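About Penside

Last updated: August
Reading time: 3 minutes 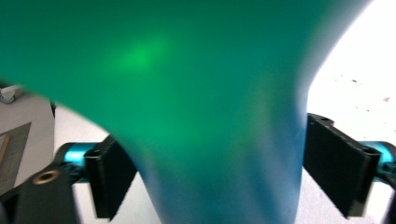 Green running into blue, up close.

Penside is a small supplier of soft sheet goods: thin films, rubbery sheeting and light fabrics, sold by the metre or cut to size. We started with one colour of one film and a borrowed cutting table. The catalogue now has 103 lines in it, and most of them are still things you can fold up and carry home under one arm.

Our customers are mainly theatre workshops, schools, window dressers, costume makers and people fixing something at home. Some want a full roll. Plenty want a piece no bigger than a tea towel, and we're happy to cut that too. The minimum order is 38 centimetres off any roll we have open.

What we sell

The stock falls into two ranges. Zestside is the plain range, in solid colours, and it's what most schools order. Bidamance is the graded range, where one colour moves into another across the width of the sheet. The greens and blues are the ones we're asked for most. Colour on a graded sheet varies a little from roll to roll, so if you need two pieces to match, please order them together and tell us in the notes.

We also keep offcuts. They're bagged by colour family and sold by weight, and the bags go quickly at the start of each school term.

How we work

Every roll is opened and checked under a lamp before it goes on the rack. We look at the colour with light on it and with light coming through it, as the two can be quite different. A green that seems heavy on the bench may turn bright lime against a window. If you're lighting a set or a display from behind, ask for a sample first. Samples are free and come in the regular mail.

Cutting is done to the nearest centimetre. Soft material moves when you lean on it — the thinner films especially — and we'd sooner cut slightly over than slightly under. Fabrics are folded. Films are rolled on a cardboard core, and we don't fold them unless you ask, as a crease in a thin film is there for good.

Where we are

Our workroom is Unit 4 in the old Kemppainen building, up the ramp at the back. We've been there since the shop out front got too small for the racks. You can pick up orders between 9:30 am and 4 pm. There's a counter just inside the door with a swatch book on it, and you're welcome to sit down and go through it. Parking is at the side of the building.

Returns

Uncut rolls can come back within a month in their original wrap. We can't take back cut pieces unless the mistake was ours. If it was, we'll recut the piece and cover the postage.

Schools and community groups

We hold back 400 metres of plain stock each year for schools and community groups at cost price. Write to us with the name of the group, the colours you'd like and the date you need them by. Last year's lot went to 417 separate orders, many of them very small, so get in early if your show is in the spring.

Contact: use the form on our Orders page or call in at the counter | © Penside. All rights reserved. | Back to top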